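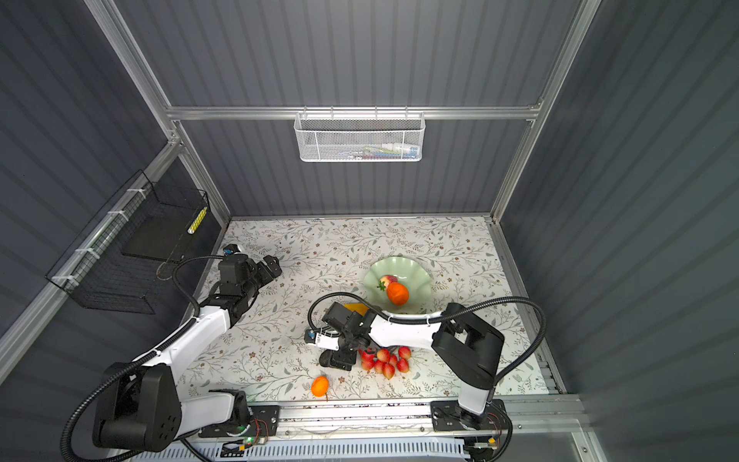 Zastlow, June 2023

Notes for the library evening - keeping a household recipe book. Speak slowly, and remember the water glass.

Good evening, everyone, and thank you so much for coming in on such a lovely night when you could all be sitting out on your porches. Thank you to Ingvild Lindholm for asking me, and for asking me again after I said no in February.

(Wait for people to settle. Hold up the blue binder.)

I'd like to start with my grandmother's binder, which has 132 recipes in it and hardly a single oven temperature. She wrote "a good oven" or "a slow oven," and for her plum cake she wrote "as for Eide's," and it took my mother and me most of a winter to work out that Eide was the family who lived across the road in Lavside. Their cake was never written down at all, as far as we know. I still feel a little sad about that.

So my first piece of advice is to write for somebody who has never stood in your kitchen. Say how big the pan is. Say what the batter looks like when it's ready to pour, and whether you mean the small cup or the big one.
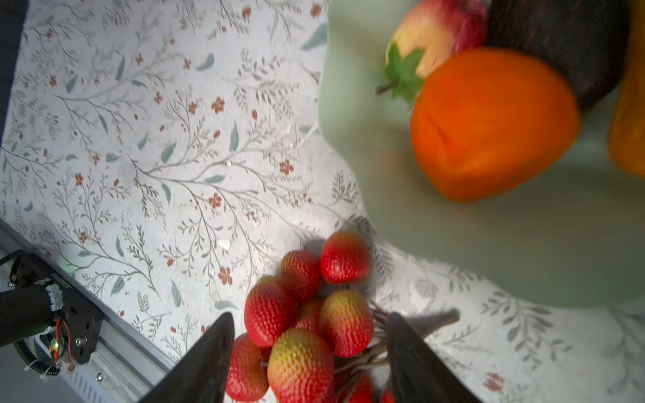 The second thing is to put names and places on the page. My aunt's pickled beets came from a neighbor in Arnholm, and she noted that in the corner in pencil, along with the words "too sweet for Father." I wouldn't trade that corner for anything. If you change a recipe, please don't erase the old version - draw one line through it so we can still read what you used to do.

(Pass the binder around now. Ask for it back before the break!)

People always ask me about computers. I do type mine up, and I keep a copy with my sister, but I print them too, on plain paper, in a big enough size that I can read it with flour on my glasses. Peninah Mbwambo, who is sitting right there by the door, does hers on cards in a shoebox, and she finds things a good deal faster than I do.

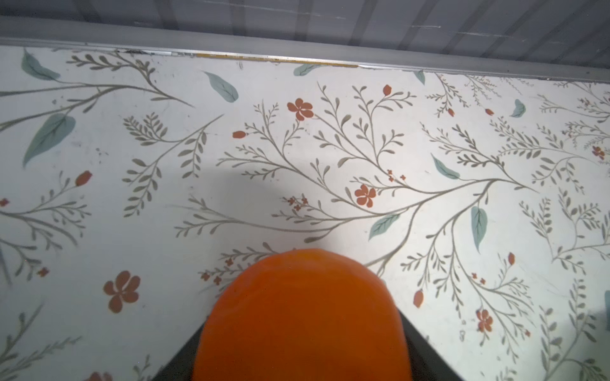
After the break: getting started

Give everybody a blank sheet and a pencil. Ask them to write down one dish they make without looking anything up. They have up to 34 minutes, and talking is allowed, in fact I'd like it.

If someone is stuck, ask what they cook when they're tired. That usually gets a person going, and it's often the food their children will want to know about later on.

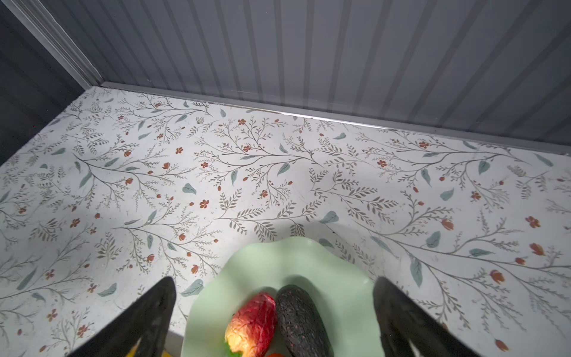 Then have them trade sheets with a neighbor and mark anything they couldn't follow. When we did this at my church, my own soup came back with five question marks on it, and I had been making that soup since I was first married. I had left out the water.

Read a few aloud if folks are willing. Leave time for questions, and mention the sign-up sheet for the fall.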